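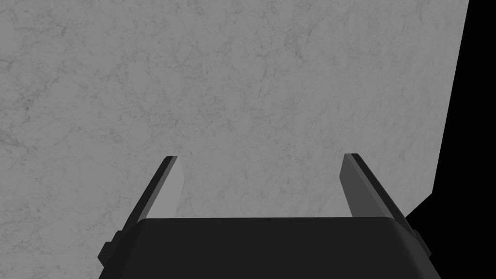 Gente, preciso contar: ontem à noite minha avó dançou na cozinha. Sozinha, de chinelo, com o rádio chiando. Fazia meses que eu não via isso!

Pra quem não conhece a família: aqui a felicidade se mede pela dança. Meu avô dançava esperando o ônibus. Minha mãe dança quando o arroz fica soltinho. Eu danço quando chega carta (sim, ainda recebo carta).

A culpa dessa vez é da Nia Maddocks, nossa vizinha de porta. Ela apareceu com uma caixa de discos velhos e no meio tinha um bolero que a vó jurava ter sonhado. Não tinha sonhado – estava lá, lado B, segunda faixa.

A vó ouviu a primeira vez sentada, com a mão na boca. Na segunda já estava de pé, e eu fui junto, pisando no pé dela o tempo todo. Ela reclamou em dialeto. Que saudade eu tava dessa bronca! 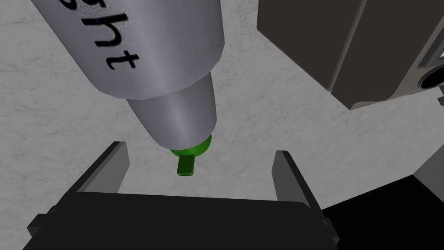 A garrafa prateada de tampinha verde.

Aí liguei pro meu tio Gianni Vitale, que mora longe, e deixei o telefone do lado da vitrola. Ele ficou quieto um tempão e depois começou a cantar junto, tudo errado, inventando letra. Minha mãe chorou de rir – e depois só chorou um pouquinho, normal.

Contei os discos hoje cedo: 50. Faltam muitos pra ouvir e a vó já separou uma pilha "só pra dançar" e outra "pra quando chover".

Terça tem mais. Minha prima vem com as crianças e vamos empurrar a mesa pro canto. Se alguém aí tiver uma música que faz a casa inteira levantar, me manda! A vó aceita tudo, menos música triste antes do café.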